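How to put a throw on a sofa so that it stays, and what to do with the cushions

A throw is the cheapest way to change an old sofa, but many people give up on it after one week. It slides down from the back, it makes a ball under the person who sits, and in the evening the old fabric is visible again. In most cases the throw is either too small or it was put on too quickly. You need fifteen minutes for the method below.

What you need

One large throw or bedspread
A measuring tape
Two or three cardboard tubes, or old towels rolled firmly
Cushions, with inner pads that are a little bigger than the covers
A vacuum cleaner with the narrow nozzle

Measure first

Put the tape on the floor in front of the sofa. Lead it up over the front edge, back along the seat, up the backrest and over the top until it hangs a hand's width behind. Write the number down. Now measure the width in the same way, from the floor over one arm, across the seat and over the other arm. To both numbers add the part which you will push into the gaps, 5 cm for each gap at least.

Our own sofa needed 251 cm in one direction and 287 cm in the other. A normal blanket is much smaller than this, so look in the shop among the bedspreads and not among the blankets. Ours is a Groltano, and we bought it one size too big on purpose.

If the fabric has stripes, decide now which way they must run. Stripes which run from the back to the front are easier, as you can see at once if the throw is crooked. With stripes from arm to arm you must pull more carefully.

Putting it on

1. Take away all cushions and vacuum the gaps. Look also for coins and pens.
2. Fold the throw in half and put the fold in the middle of the backrest. Open it to both sides.
3. Pull the fabric down over the seat. Do not pull it tight yet. It needs some loose material in the back corner, otherwise it will come out the first time somebody sits.
4. Push the loose material into the gap between the seat and the backrest with your flat hand. Put the tubes or the rolled towels on top and press them down until you cannot see them.
5. Do the same at the arms. Fold the extra fabric at the front corner as you fold paper around a present.
6. Sit down, stand up and correct what has moved.

Do not use pins. We tried safety pins once and they made holes in the seat of the old cover.

Choosing the cushions

On a dark throw, one strong colour is enough. We use orange for most of them. A black cushion on a black throw almost disappears, but it is good for the back, so it can stay. Sizes should be mixed, with a large one in the middle and a small one somewhere near the back.

For the filling, 500 g of loose fibre is right for one of our middle-sized covers. Shake the pad before you put it in, and push the corners out with your fingers.

If there is an armchair in the same room, give it one cushion in the same colour as those on the sofa. The two pieces do not have to match in anything else.

Washing

Wash the throw alone the first time, as dark fabric can lose colour. We do ours in October, before the heating season, and dry it flat over two chairs. Do not iron it. 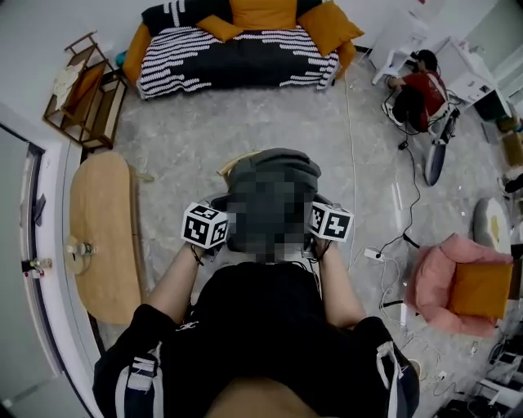 Flokau House, Home Textiles Group

The black throw with its white dashed stripes is on the sofa, with orange cushions and a black one. The pink armchair has its orange cushion too. Questions about sizes can be left in the group's box at the entrance.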